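4.2 Who does the tidying

Managers at Flitholm described desk clearing as work that would simply go away. Our interviews give less reason for cheer. Staff who used to put things back at the end of a shift now show the gripper how to do it, one object at a time, and the tidying still has to be done. Figure 3 shows the work at hand: a computer mouse on a desk with papers, cables and a cardboard box.

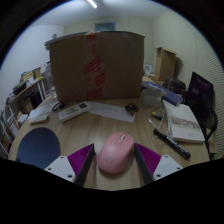

The firm counts 1,563 recorded grasps since March as progress. We are not sure what the number measures. Sławomir Marciniak, an office clerk for 12 years, told us he had become "slower on purpose" - a quick, natural reach was often rejected in review, so he learned to move in a way he would never move at his own desk.
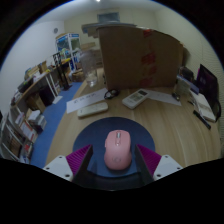
Figure 3. A hand-held gripper at a computer mouse on an office desk, two views.

None of this skill appears in his job description, and his pay has not changed. Fabian Reisinger, who runs the program, expects clerks to move into "supervision", but only three of the people we spoke to had been offered such a role. Similar promises were made at Medodow (see Section 2), where the new posts went mostly to outside hires.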